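Can a Robot Arm Tidy Up Yet? Opening Drawers in Simulation
Project report, Janaína Macedo and Gervásio Barbosa

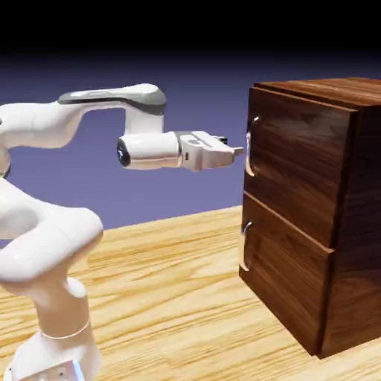
Opening a drawer is a small part of most household chores, such as putting away cutlery or fetching a cloth. Our project asked how reliably a simulated arm can do it when the furniture is moved slightly between attempts. The task uses a two-drawer cabinet standing on a table, with one curved bar handle on each drawer, and the arm approaches the upper handle with its fingers level with it. We called the test set-up Drenen.

Method

The control program was trained on 499 recorded openings. It was then tested on 58 new attempts, with the cabinet placed differently each time. An attempt counted as a success if the drawer was pulled at least 25 cm and the arm let go without pushing it back. Each attempt was stopped after 3 minutes.

Results

The program succeeded in almost half of the attempts. Most failures came at the grasp. The fingers closed early, or one finger struck the outside of the bar and the wrist twisted. Once the grip was sound, the pull itself rarely failed. Slower closing helped a little but used up much of the time allowed.

Discussion

A person opens a drawer without looking closely at the handle, and corrects by feel. Our program had no touch input and could not do this. The simulated drawers also run smoothly and are empty, so a kitchen drawer that sticks would probably lower the score. We would not trust the present version with a real cabinet. The next version will add a force reading at the wrist, and Gervásio is rewriting the closing step to use it.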